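3.2 O que fizemos com as caixas de Mokuta

Quando cheguei ao arquivo local de Mokuta, em março, eu achava que o inventário estava pronto. Não estava! O que havia era um caderno de capa dura, começado por Emiko Minami, com entradas até o número 500 e depois uma porção de folhas soltas presas com clipe. Daí para a frente cada pessoa anotou como quis (eu mesma, confesso, fiz isso na primeira semana), e o resultado foi que o mesmo recorte de jornal aparecia com dois números e três títulos.

Natsumi Shimada e eu resolvemos então recomeçar pelo conjunto menor, o das fotografias e recortes da família Sekiguchi. São 1.703 itens, se contarmos os envelopes vazios — e contamos, porque muitos trazem no verso nomes, datas de enterro, endereços de parentes que emigraram, até uma receita de conserva de nabo. Para quem trabalha com história de ilha pequena, o envelope às vezes vale mais do que a foto que guardava.

A descrição de cada item seguiu a ficha do Plelteo, o catálogo que a associação já usava para os objetos. Mexi pouco nela. Acrescentei um campo para "quem contou", separado do campo "doador", pois na prática raramente são a mesma pessoa: a sobrinha entrega o álbum, mas quem sabe o nome do barco é o vizinho de 80 e tantos anos que passa para tomar chá. Em 41 fichas os dois campos se contradizem. Deixei as duas versões, com as iniciais de cada informante, e volto a esses casos na seção 4.

Um problema que me deu mais trabalho do que eu esperava foi o dos topônimos. A enseada que todo mundo chama de Gika não tem esse nome em mapa nenhum que eu tenha consultado, e nos versos das fotos aparece com 3 grafias. Adotei a mais frequente como entrada principal e mantive as outras como remissivas. Natsumi preferia a grafia mais antiga, e o argumento dela é bom (é a que está na lápide do avô Sekiguchi), só que os moradores não a reconheciam quando eu lia a lista em voz alta. Ficamos assim por enquanto.

A versão do catálogo citada neste artigo é a de 25 de julho de 2024. Depois disso entraram mais recortes, quase todos sobre a escola e o correio, ainda sem ficha. As datas atribuídas por lembrança de informante vão entre colchetes, e as copiadas do próprio item, sem eles.

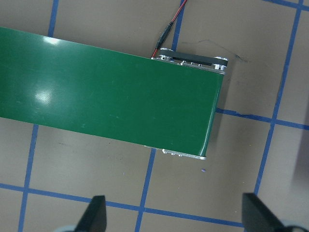 Figura 1. Esteira transportadora verde, com a estrutura metálica exposta na extremidade.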